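Commercial Cleaning & Facilities > General > Robot scrubber on site, what changes for us?

13 posts in this thread

grout_expectations
Posted 6:12 am
Morning all. Long-time reader, occasional complainer.

I'm on a crew of four that cleans a three-storey office building in Limcombe. Contract is with Fornska, have been on it long enough to outlast two carpets. Last month they brought in a Caltura floor scrubber, the self-driving kind, about the size of a bar fridge lying on its side. It does the lobby and the big corridors on all three floors, takes itself up in the lift, and says "Please excuse me" to the pot plants.

The machine is fine. I have nothing against the machine. It does 2,000 square metres a night and never asks to swap a shift.

What I'm trying to work out is what's happened to my job since. They took 40 minutes off each of us per shift because "the floors are now covered". But the floors it covers were the easy bit. The corridors were where you put your headphones in and walked behind the old scrubber for a while and your knees got a rest. Now the whole shift is kitchenettes, toilets, corners and edges, and I'm doing more of it in less time.

Anyone else been through this? Does it settle down? Do you get the minutes back if you ask nicely?

mopandglory
Posted 6:40 am
Welcome to the club. We had one put in at the hospital annexe two years ago. Same speech, same maths. Somebody works out how long the corridors used to take, deletes that, and forgets the corridors were also the break.

You will not get the minutes back by asking nicely. You might get them back by writing it down.

Saltbush62
Posted 7:05 am
I'll be the unpopular one. I'm 62, my shoulder's stuffed, and I would marry our scrubber if it was legal. I pushed a walk-behind for most of my working life. You can say the corridors were a rest but you try swinging one of those things around at 4 am with a bung rotator cuff.

Detail work is slower but it's lighter. Give it a couple of months before you decide you hate it.

grout_expectations
Posted 7:31 am
Fair call on the shoulder. I've got the opposite problem, my shoulders are lovely and my knees sound like someone eating toast.

To give you an idea, the robot won't go in any room with a door narrower than it likes, and it keeps a hand's width off every wall. So every kitchenette and every skirting in the place is still ours. Fifteen hundred bucks' worth of sensors or whatever it is and it's frightened of a skirting board.

Kitchenette on level two, which according to the route plan takes four minutes including the benchtop:

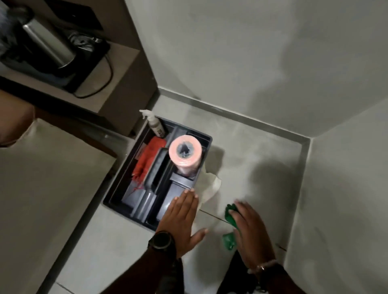

Farouk_nights says four minutes is what you get when the person writing the plan measures the floor area and divides. "Ours did the same. A kitchenette is tiny on the drawing so it gets a tiny number. Someone's going to have to tell them that corners don't care how big the room is. We got ours changed to eleven minutes after we had the scheduler come along for one shift, and she only lasted till the second floor."

grout_expectations
Posted 8:02 am
Eleven! I'd cry. How did you get a scheduler out of bed?

Farouk_nights
Posted 8:09 am
We asked her to come and see the robot. Everyone wants to see the robot. Then we just kept working and she had to stand somewhere.

ops_desk_dweller
Posted 8:47 am
Putting my head up as someone who writes these plans (different company, please lower the mops).

A few things from the other side. The client usually expects a saving the minute a machine turns up, because the sales pitch told them there'd be one. The lease on ours is 455 a week and it has to come from somewhere. If nobody on the crew reports that detail areas are running over, then as far as the spreadsheet is concerned they aren't. I've had sites swear blind everything was fine for half a year and then lose three people in a fortnight.

So please do report it. Times by room, not "it's too much". I can do something with times by room.

mopandglory
Posted 8:58 am
With respect, 455 a week has to come from somewhere and it's remarkable how often the somewhere is us.

ops_desk_dweller
Posted 9:03 am
Not arguing. I don't set that bit. I'm also in a cubicle that gets cleaned in forty seconds, if it makes you feel better.

tilde_tiles
Posted 10:15 am
Can I disagree with pretty much everyone?

The problem isn't the minutes, it's the babysitting. Our machine stops dead if someone leaves a chair out. It stops for a dropped lanyard. It once stopped for a shadow and sat there flashing until 2 am. Every time it stops, my phone goes off, and I have to pull my gloves off, walk down two floors, move a chair, press the button, and walk back to a toilet I've half cleaned. That's not in the plan at all. On paper the robot works alone.

I started keeping a tally on the back of the cupboard door. Worst night was nine rescues. Count those before you count anything else.

grout_expectations
Posted 10:26 am
Oh, the phone. Yes. Ours has a little chime that I now hear in the shower.

I hadn't thought of rescues as time, which tells you how well they've trained me. I'll start a tally tonight.

Saltbush62
Posted 11:20 am
Nine is ridiculous, your site hasn't been set up properly. Ring the supplier and make them redo the map. When ours arrived it was four or five a night, and after they remapped it with the chairs where the chairs really are, it dropped to one, and that one is always the same bloke's gym bag.

And to the original question, does it settle down - yes, for me. I get more thank-yous now than I ever did. No one in an office has ever noticed a corridor. They notice a clean sink. There's a lady in accounts who leaves me a mandarin.

I also got put on as "machine lead", so I do the fill, the dump tank and the squeegee blades, and I'm paid a bit over for it. 600 extra a year. Not retirement money, but ask whether your lot have something like it, because somebody is doing those jobs on your site and I'd bet it's being done for free.

mopandglory
Posted 11:34 am
600 a year to empty a dump tank. You're a cheap date, Saltbush.

Saltbush62
Posted 11:41 am
And a mandarin.

tilde_tiles
Posted 12:10 pm
I'll ring them about the map. I'm not conceding the point, I'm just ringing them.

Still reckon it's a different job, though. I used to finish a floor and it was finished, start to end, mine. Now I come along behind doing the bits it skipped, and if there's a streak down the middle of the lobby I get the email about it, as though I could have a word with it. Nobody asked if we wanted to be the finishing department.

Farouk_nights
Posted 12:38 pm
That bit I do agree with. Two of ours left over it and it wasn't the hours. One said he felt like the machine's apprentice. He's at a school now with a mop and a bucket and he's very happy, or he was in July.

On the other hand the two who replaced them have never worked any other way and can't see what we're on about. They've put stickers on it.

grout_expectations
Posted 6:55 pm
Off to work shortly, so here's where I've got to. I'm going to log every kitchenette and toilet by room for two weeks, with start and finish. Rescues get their own column. Then I'm going to ask who's meant to be doing the dump tank, seeing as it's been me the whole time and I thought that was just my personality.

And I'm inviting our scheduler in to meet the robot. I've told her it talks.

Does anyone have a log sheet they'd share? Mine's currently the back of a soap order.

ops_desk_dweller
Posted 7:20 pm
I've got a one-pager. Room, start, finish, interruptions, signature. Will message it to you. Please put the real times in, even on the good nights. If there's one column of suspiciously round numbers, someone like me will throw the whole lot out.

mopandglory
Posted 7:44 pm
Get the rest of the crew to fill it in as well. One person's sheet is a whinge, four is a report. And keep a copy at home.

grout_expectations
Posted 5:48 am
First night logged. Six rescues, nearly 40 minutes of walking up and down stairs all up. Level two kitchenette took me nine and a half, and I wasn't dawdling. Scheduler says she can come next week and wants to know if she should bring anything.

Farouk_nights
Posted 5:59 am
Knee pads.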